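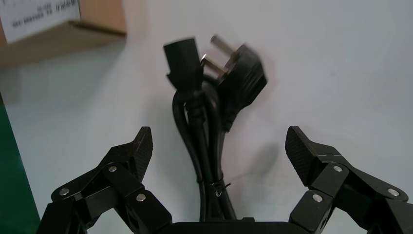

A power cord with a two-pin European plug.

Vustau cyclists to test crash sensors in helmets this season

The Vustau cycling club will ride with small crash sensors in its helmets from June, the club said after a meeting with its sponsors and its medical staff. All riders in the first team and in the under-23 team will take part. The club from Idard, which rides in the same league, is expected to decide before the summer whether it will join the test.

The sensor sits under the padding at the back of the helmet and measures how fast the head moves when it hits something. If the value is above a certain limit, a message goes to the team car and to the race doctor. The rider must then stop and do a short check before he or she can continue. The check takes five minutes, and this is the part which caused the most discussion in the club.

"In football or in hockey you can take a player out, look at him and put him back," said Periklis Psarras, the head doctor of the team. "In a road race the others do not wait. If you stop for five minutes, your race is finished, and every rider knows this when he is lying on the road."

For this reason Vustau has asked the league to allow a rider who passed the check to finish the stage without a time penalty. The league has not given an answer yet. A similar request was refused two years ago, but at that time there was no device involved and the decision depended only on what the doctor could see at the roadside.

The league keeps its own register of crashes. Last season it contained 249 falls in which a rider hit the head or damaged the helmet. In most of these cases the rider was back on the bike before a doctor arrived. Psarras said that he does not blame anybody for it. A rider who falls wants to get up, and the mechanic who arrives first has a bicycle in his hands and no medical training.

The sensors are made by Besson, a small company which until now has worked mostly with ski clubs. It has collected 2,877 recorded impacts from skiers, and it used them to set the first limit for the warning message. Psarras considers this limit only as a starting point. Skiers fall at another angle and on another surface, he said, and he expects that the number will be changed after the first races.

Not all riders are happy with the plan. Eilif Kristiansen, who has been with the team for seven seasons and is the spokesman of the riders, said that he supports the test but wants clear rules about the data. Some younger riders are afraid that a record of hard impacts can be used against them when they negotiate a new contract.

"I had two bad crashes in my career and I do not remember much of the second one," Kristiansen said. "They told me later that I asked three times which stage it was - and I finished that stage. So yes, I want somebody to stop me. But what the sensor says should stay between me and the doctor."

The club answered that only the medical staff will be able to open the files, and that the files will be deleted when a rider leaves the team. Kristiansen said he would like to see this in writing before the first race.

The test will cost the club 2,000 euros a month, including the service of the devices. Half of it is paid by the sponsors. The riders will wear the sensors for the first time in training on the climb at Vutmont, and after that in the opening stage race there, where the first start is at 10 a.m. Results from the season will be given to the league in the winter, together with the opinion of the riders.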